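Why Do You Get Hot When You're Sick? All About Fevers

Posted 15 August 2021 in the Trustbridge Kids' Body Book

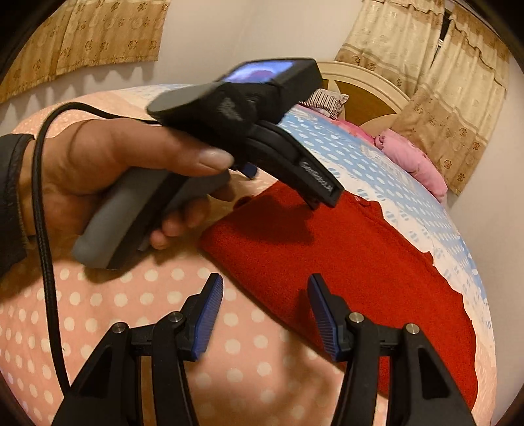

Dirk Rieger wrote in to ask why his forehead gets so hot when he has the flu if he feels so cold that he wants three blankets and his winter hat. He is nine years old, and he says his grandfather told him that a fever is the body cooking the germs, and could we please tell him if that's so.

Well, Dirk, your grandfather is on to something, though cooking is a pretty strong word for it! Let's take this slowly, because there's a lot going on inside you when you have a fever, and most of it happens in places you'd never think to look.

Your inside weather

You know how a house has a thermostat on the wall? Somebody sets it to a nice temperature, and then the furnace comes on when the rooms get chilly and shuts off again when they're warm enough. Your body has something like that, and it sits deep inside your brain. It has a long name, the hypothalamus (say it like this: hy-po-THAL-a-mus), and the part we care about today is smaller than a grape.

All day long and all night too, even while you're dreaming about dragons or spelling tests, your hypothalamus is checking how warm your blood is. If you've been running around at recess and you're getting too warm, it tells your skin to sweat. Sweat dries off your skin and takes some heat away with it, and more blood goes close to the surface, and that can make your cheeks go pink. If you've been sitting on a cold bench waiting for the bus, it does the opposite. It keeps your warm blood closer to the middle of you, where your heart and your stomach and all the other important parts are, and if that doesn't do the job it makes your muscles shiver. Shivering is just muscles squeezing and letting go very fast, and muscles make heat whenever they work.

Your temperature doesn't stay on one exact number, by the way. It's a bit lower early in the morning and a bit higher in the late afternoon, and it goes up when you play hard. Grown-ups do this too, and so do babies.

Along come the germs

Now suppose a flu virus gets in through your nose. Viruses are so tiny that you can't see them, not even if you squint, and this one would like to make lots and lots of copies of itself. But your body has guards. They're called white blood cells, and they travel around in your blood and wait in other places as well, looking for anything that doesn't belong.

When the guards find the virus they start to fight it, and they also send out messages. The messages are made of chemicals, little bits of stuff that float along in your blood, and they lead to a kind of note being delivered to the hypothalamus. The note says, more or less, "We've got trouble down here, please turn up the heat."

And so the thermostat gets turned up.

So why do you feel cold?

I think it's the best part of Dirk's question. Imagine you are lying on the couch and your body is at its everyday temperature, perfectly fine. Then your hypothalamus picks a new, higher setting. All of a sudden your everyday temperature is too low! Your brain thinks you're cold, because compared to where it wants you to be, you are. It makes you shiver and it makes you want blankets, and your hands and feet might feel like ice because the warm blood has moved to the middle of you. The doctors' word for all of this is chills.

After a while your body gets up to the new setting, and then the shivering usually stops and you just feel hot and tired and maybe a little grumpy. Later, when the thermostat is turned back down again, you're suddenly too warm for the new setting, and so you kick off the blankets and you may sweat right through your pajamas. (I still remember my mother changing my pillowcase in the middle of the night, and how good the cool side felt.)

What the heat is for

Back to the cooking. A fever doesn't get hot enough to cook anything, and that's a good thing for you, as you're in there too. But many germs grow best at your everyday temperature, and when you warm up a bit they have a harder time making copies. Some of your guard cells also seem to work better when it's warmer. Scientists are still finding out how all of it fits together.

A fever can also make you feel like doing nothing at all. You don't want to ride your bike and you may not even want your favorite sandwich. It's boring, I know! Resting leaves your body more energy for the fight, though.

What can you do?

If you feel hot or shivery or just not like yourself, tell a grown-up. They may feel your forehead with a hand, which people have been doing for a very long time, but a hand can be fooled, especially if it has just been holding a cup of coffee or digging in the freezer. A thermometer does a better job. There are kinds that go under your tongue or under your arm, kinds that go in your ear, and kinds that are passed over your forehead. None of those should hurt.

Then there's drinking. When you're warm your body loses more water than usual, so take small sips often. Water is good, soup is good, and an ice pop counts too. Wear something light and comfortable, and if you have the chills you can have a blanket until they pass.

Sometimes a grown-up will give you medicine to bring a fever down so you can rest and drink more easily. Medicine always has to come from a grown-up, even if it tastes like cherries and even if you remember exactly where it's kept. The right amount for you depends on how much you weigh, and some medicines that are fine for your parents are not safe for children at all.

When it's time to call the doctor

Lots of fevers go away by themselves in a few days. Grown-ups should call the doctor if a fever is very high or goes on and on, and they should get help right away if someone has trouble breathing, has a very stiff neck, is hard to wake up or is badly mixed up about where they are. Tiny babies are special. A fever in a baby who is only a few weeks old always needs a doctor quickly, so if you have a new brother or sister and they feel hot to you, go and say so, even if everybody is busy.

A few words to keep

Hypothalamus: the part of your brain that works like a thermostat.
White blood cells: the guards that find and fight germs.
Chills: feeling cold and shivery while your temperature is going up.
Thermometer: a tool that measures how warm you are.

Dirk, please tell your grandfather he was closer than most. Next time we'll answer Frauke Mühlbauer, who wants to know why her nose runs when she eats hot soup.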